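Search this site Enter keywords Search

Layout Board for a Small Gear Assembly Kit
March
By Teemu Tikkanen

Our task for the term project was to design a work surface for a small assembly kit. The kit has a gear part, a set of short pegs and several plates, and it came to us from Zadero with no instructions apart from a parts list. We had to decide where each part should wait before it is used, how that place should be marked, and how to check that a person who has never seen the kit can follow the layout.

We started with trays. The first version used a divided box from Pumdale, with one compartment per type of part. It kept the pegs from rolling away, but it made the plates hard to pick up, because they lay flat against the bottom and there was no room for fingertips at the sides. We dropped the box after 2 sessions.

The second version was a flat board. A flat board has no walls, so every part can be reached from any side. The drawback is that a part can be put down anywhere, and after a few rounds the layout drifts. Our fix was to draw the outline of some parts directly on the board in thin black line. If the outline is showing, the part is in use or missing. If it is covered, the part is home.

We argued about the color of the board for longer than we should have. White won because the outlines show up on it and so do the blue parts. The plates are the weak point, being white as well. We put the board on a black table so that at least its own edges are easy to find.

The pegs stand upright, both on the board and in the gear part. A standing peg is easier to grip than one lying down, and you can see right away which end is up. The small plate sits below the gear part and to the left, so the peg only has a short way to go.

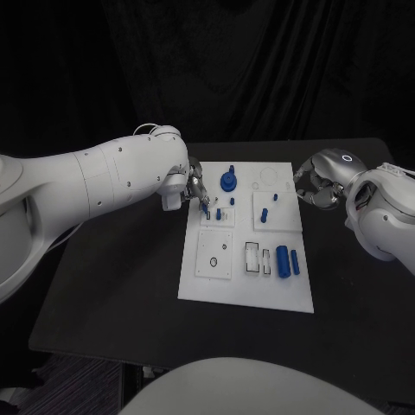
Sakudon wrote in the comments on our draft that outlines alone were not enough, and that two circles of different sizes would be mixed up by anyone working fast. A letter or a number next to each outline was suggested, along with a darker pen. The comment also asked why we had not cut shallow pockets into the board instead, as is done with tool drawers.

We tried the darker pen on a test piece and it was better from a distance. We have not added letters yet. Pockets would hold the parts more firmly, but we would need a thicker board and a new one every time the layout changed, and ours changed 5 times before we were happy with it.

For testing we asked 12 students from the year below to set out the kit from the outlines and then put everything back. They got no spoken help. Most had no trouble with the gear part. The common mistake was putting a peg on the small circle when it belonged on the oval, which supports the point about labels. Two people turned the whole board around before starting – we had not marked which side faces the user, and we should have.

The material for both versions cost almost 700 crowns, most of it for the box we ended up not using. The board was an offcut from the Katiyar workshop and was free.

Still to do before the final hand-in: label the outlines, mark the front edge, and find a tint for the plates that does not clash with the blue. The test will be repeated with the same instructions so the results can be compared.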